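Karnach Court Residents' Network Group
Minutes of the meeting held August 2022, in the community room

Present: Sheldon Cloutier (chair), Bríd McGrath, Alcides Andrade, Darlene MacPherson, Bastien Texier, and nine residents, one of whom had come for the book club and stayed.

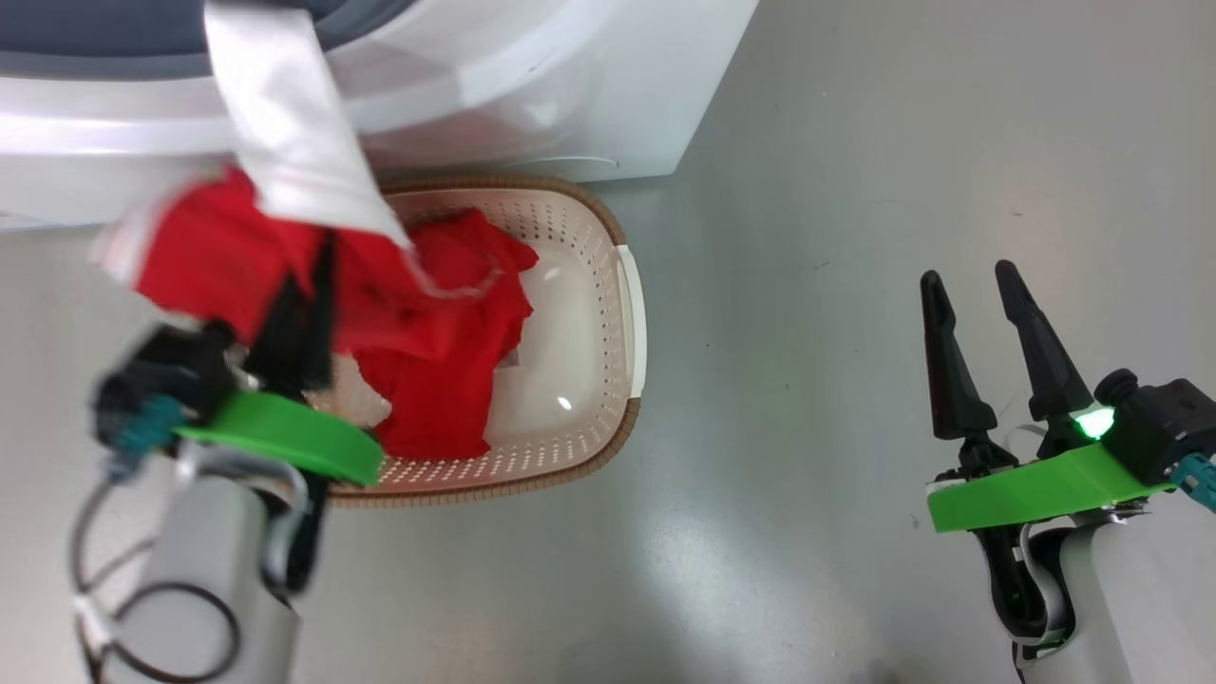
Minutes taken and posted by Bríd McGrath

1. Minutes of the May meeting

Approved with one correction. Alcides did not "threaten" to turn off the second-floor access point. He "mentioned that it could be turned off." The minute-taker is happy to record the difference.

2. State of the wireless

Alcides reported on the walk test he did in July, carrying his laptop down every hallway in the building. The new access points on floors one to three are holding up. Floor four is fine at the elevator end and gets steadily worse toward the stairwell, and by apartment 418 you are better off with a library card.

We had 129 devices connected at the busiest point, up from 85 when the group took over the system. Darlene asked how that was possible with the number of people who live here. Alcides said that televisions, doorbells, thermostats and one fish tank all count. The owner of the fish tank asked that it not be singled out. It was pointed out that there is only one fish tank.

Part of the fourth-floor trouble is channel overlap. Three access points had all been left on automatic and had all automatically picked channel 6. Alcides has now set them by hand to 1, 6 and 11 and cut the transmit power on the middle one. Residents with long memories will recall that he proposed this last year and was asked to put it in writing, which he did, at length.

Action: Alcides to repeat the walk test on floor four and send round a summary of no more than one page.

3. The router in the basement closet

Sheldon reported that the main router restarted itself again, twice in the same evening, both times during the ball game. The closet gets warm. Bastien put a thermometer on the shelf and got readings of almost 85 degrees with the door shut.

Suggestions from the floor included a vented door, a fan, leaving the door open, and moving the whole thing upstairs to somebody's apartment (no apartment was offered). A vented door needs the landlord's approval. A fan needs an outlet, and the only free outlet in the closet is holding up the Christmas lights, which have not been unplugged since they went in there.

Agreed: the Christmas lights will be unplugged. Sheldon to buy a quiet fan and ask the landlord about the door.

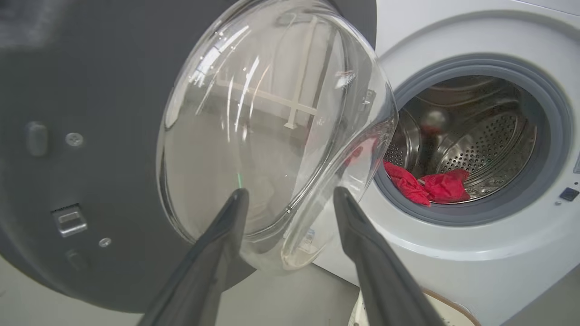
4. Quotes for replacing the router

Two quotes came in. Tosik would supply a router and set it up, with a monthly charge for managing it remotely. Mofokeng would supply the hardware only, at a lower price, with a manual that Darlene described as "generous."

There was a long discussion. Sheldon favors Tosik on the grounds that when something breaks he would like to call a person who is not Alcides. Alcides also favors Tosik on these grounds. Bastien felt that a monthly charge is the kind of thing that starts small and has children. He asked what the remote management covers, and it came out that the quote includes firmware updates and alerts but no visits, so if the box dies we still need a person in the closet with a flashlight.

Darlene asked whether either router would let us keep the guest network separate from the residents' one.

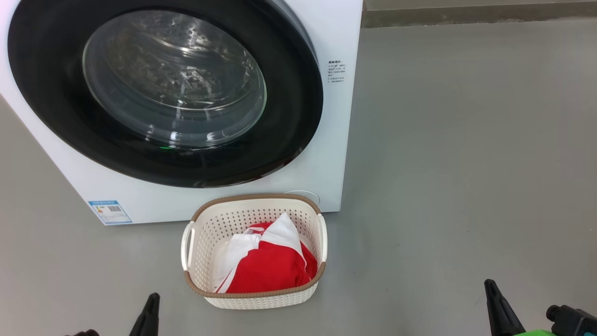
Both would, according to the quotes, though Tosik calls it "zones" and Mofokeng calls it VLANs, and it took us a good while to establish that they were talking about the same thing. Alcides drew a diagram on the back of the agenda. It was passed around, and came back with a mustache on it.

Vote: put off until Tosik says in writing what happens if we cancel after the first year. Bastien to ask.

5. Guest password

The guest password has been the same for 21 months and is known to the pizza place. Bríd proposed changing it every quarter and posting the new one on the board by the mailboxes. Sheldon noted that posting it on the board by the mailboxes is how the pizza place got it.

Agreed to change it quarterly and put it in residents' mailboxes on a slip of paper. Please do not tape the slip to your front door. You know who you are, and so does the second floor.

A resident asked if the password could be shorter. It could not. The same resident asked if it could at least be spelled correctly. Alcides said the misspelling was a security measure, and the meeting moved on.

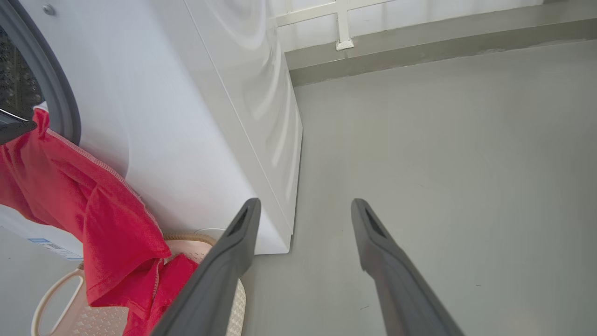
Darlene MacPherson said that before any new password goes out, somebody should check which printers are on the guest network, as hers stopped talking to her laptop the last time and she had to carry it to her sister's. Alcides to send instructions with the slips.

6. Money

Balance carried forward covers the fan and leaves the router fund short of either quote. The residents' contribution stays at $70 a year. Four apartments have not yet paid, and their internet continues to work very well.

7. Other business

The Cudberg cable box on the outside wall has lost its cover again. Bastien to report it, again.

Next meeting to be set once Tosik replies. Please bring your own chair cushion.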